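Accueil > Le bureau > Qui sommes-nous

Nous utilisons des cookies pour mesurer l'audience du site. Vous pouvez les accepter, les refuser ou modifier vos choix à tout moment.

À propos de Branby

Branby est un bureau de conseil en achat d'équipements robotisés. Nous travaillons pour des écoles techniques, des laboratoires et des ateliers qui veulent s'équiper et qui n'ont pas de service achats spécialisé. Nous ne fabriquons rien et nous ne touchons pas de commission sur le matériel. Nos clients nous paient au forfait, sur devis.

Le bureau a été créé par Kauko Keskinen, ancien responsable de parc machines chez Ritby. Il y préparait les budgets d'investissement et suivait les contrats de maintenance. Il dirige toujours l'équipe et relit lui-même chaque plan de financement avant l'envoi.

Ce que nous faisons

Une mission commence par un inventaire de ce que le client possède déjà : bras, préhenseurs, alimentations, postes de calcul, licences. Nous demandons aussi les plans des locaux et la liste des personnes qui se serviront du matériel. Vient ensuite un budget sur 4 ans, avec l'achat, la formation, les pièces d'usure, l'assurance et la revente éventuelle. Les doigts et les garnitures de préhenseurs y ont leur propre ligne, parce qu'ils sont souvent oubliés dans les premières demandes et qu'il faut alors les payer sur le fonctionnement.

Pour les projets de collecte de démonstrations, nous comparons l'achat de bras complets et celui de préhenseurs tenus à la main. Les seconds demandent moins de place et pas de cellule fermée, mais il faut prévoir le stockage des données, les batteries et le temps des opérateurs. Ce temps dépasse parfois le prix du matériel. Nous le chiffrons à part.

Nos essais se font à Flelton, dans des locaux de bureaux ordinaires. Un matériel destiné à servir entre des tables et des couloirs doit être essayé dans ces conditions. Le client peut venir avec ses opérateurs ; la demi-journée d'essai est comprise dans le forfait.

Quelques repères

Notre catalogue interne compte 356 références suivies, avec le prix payé, le délai réel de livraison et les pannes signalées. Il est mis à jour chaque année en juillet, avant la préparation des budgets de rentrée. Les clients sous contrat le consultent gratuitement. Le plan d'équipement Hamada, notre modèle de tableau pluriannuel, a été téléchargé plus de 2000 fois. Il reste en accès libre.

Nous ne prenons pas de mission de moins de deux semaines et nous ne négocions pas à la place du client. Nous préparons le dossier et nous assistons aux réunions avec les fournisseurs si on nous le demande. Pour un premier échange, indiquez l'enveloppe prévue, même approximative, et la date à laquelle le matériel doit être en service.
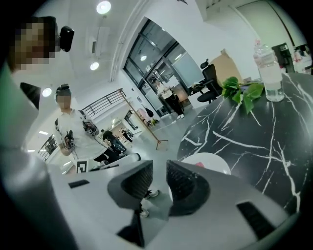 Les demandes reçues par le formulaire sont lues par l'équipe d'essai, qui propose un créneau à Flelton ou un rendez-vous par téléphone.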